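Track day questions, Odthorpe circuit

Do I need a Penex suspension kit to ride?
No. Penex will tell you it's worth 2 seconds a lap. We've yet to see that on a timing sheet, and most riders would gain more from fresh tyres.

Where does my loose gear go?
In a basket or tub, kept at the back of your garage bay. Empty your pockets before scrutineering.

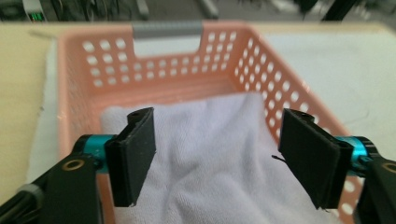

Is the noise limit really 100 decibels?
So the sign says. The meter seems to have its own opinion, so bring a baffle.

Can I get a refund if it rains?
No. You can move to the May date for $60, if there's room.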